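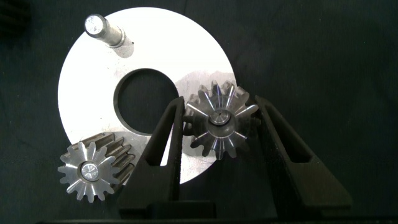 Sosina Wolde told the Monday group at Okbridge that a gear is the hardest easy thing you can ask a homemade arm to pick up, and that she would take a wine glass over one any day.

Prustudo is a home-built robot workbench with two arms, developed in the shared workshop at Okbridge. It handles small metal gears and a round plate with pegs standing on it, and it is best known among hobby builders for the Plundlow task, in which the arms pick gears up off a cloth mat and try to set them on the plate. The name covers the arms, the control software and the bench layout together, although many people use it for the arms alone.

Background

The project began as a garage build by Wolde and moved to Okbridge when it outgrew the garage. The first version had a single arm and spent most of its life sorting bolts, a job it did slowly and with wonderful stubbornness! A second arm followed once members of the workshop had written a shared controller for it, called Mathur. Mathur keeps one clock for both arms, so that a move by one can be timed against a move by the other. Earlier attempts with separate clocks had ended in a good deal of bumping.

Design

The arms face each other across the mat, one at the left and one at the right. Each ends in a black gripper with a pair of tapered fingers that open wide and close toward each other. The current fingers are the fifth revision and have a long slot cut through them, which saves weight and lets a camera near the wrist see a little more of what lies behind. This is a lovely bit of thinking for a part that fits in a shirt pocket.

Cables run along the outside of the arms. Several builders have tried routing them inside, and most have gone back, as an outside cable can be swapped without taking the joint apart. The usual advice is to leave a generous loop at the wrist and tie the bundle further back. 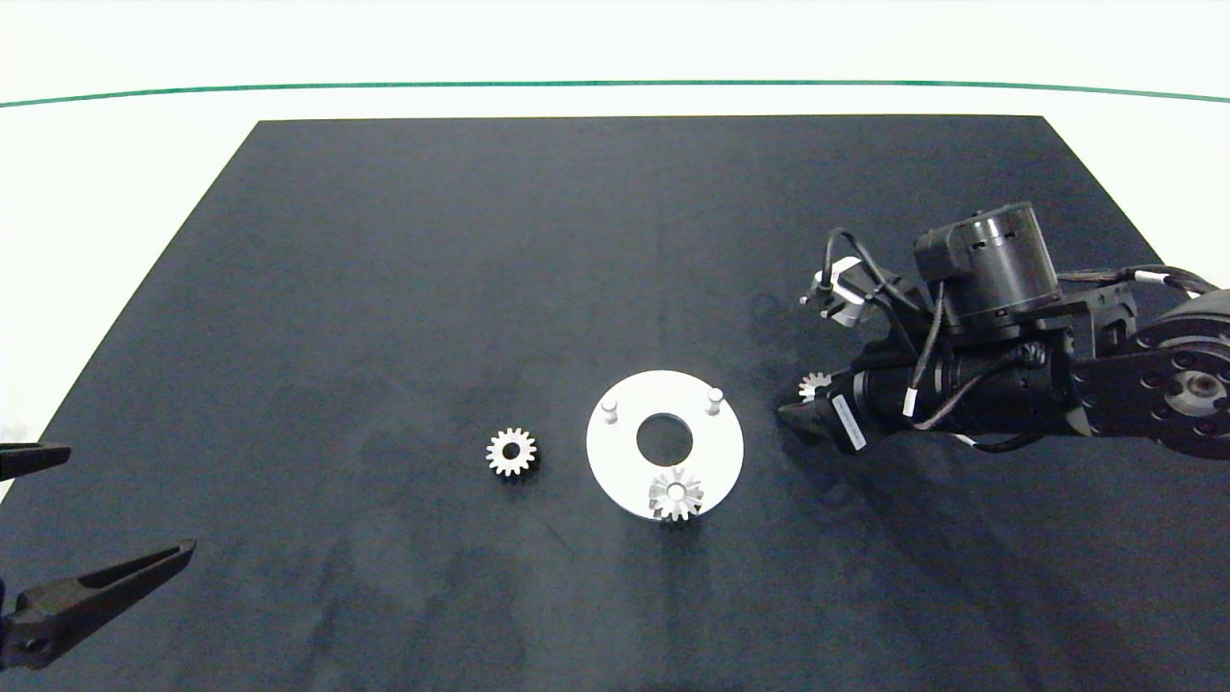

This page was last edited in August.

The Plundlow task

A run starts with the plate on the mat and gears lying within reach. The plate has a large hole in the middle and two pegs. A gear may lie flat, lean on the rim of the plate or sit out on the cloth, and starting positions are changed between runs so that the arms can't simply repeat an old path.

Flat spur gears and bevel gears call for different grips. A flat gear is thin, so the fingers have to come down almost to the cloth before they close, and a finger that dips too far drags the mat along with it. A bevel gear gives the fingers more height to work with, but its sides slope, and a careless squeeze can make it roll or tip. Watching an arm get this right for the first time is one of the great small pleasures of the hobby, and there is often cheering.

Practice sessions at Okbridge last about 46 minutes. Dropped gears are left where they land if an arm can still reach them, which gives the builders plenty of awkward poses to learn from.

Finger pads

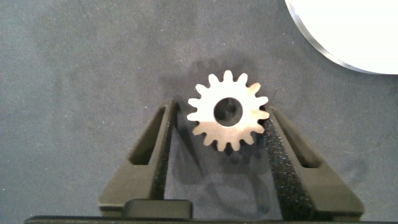 A flat gear at the fingertips; the foam pads line the inner sides of the fingers.

Bare plastic fingers slide on polished teeth, so builders line the gripping faces with black foam. The foam gives a little around each tooth and forgives small errors in aim. It also wears, tears at the tip and picks up fluff from the mat, and Okbridge keeps a drawer of spare strips beside the bench.

Opinions differ on thickness. Thick foam holds better but hides the exact edge of the finger from the software, which then misjudges how near it is to the cloth. Wolde prefers a thin strip, replaced often. Other builders fit thick pads and correct for them in Mathur, where pad depth is a single setting.

See also

Mathur (controller)
Okbridge workshop
Parallel grippers
Bevel gear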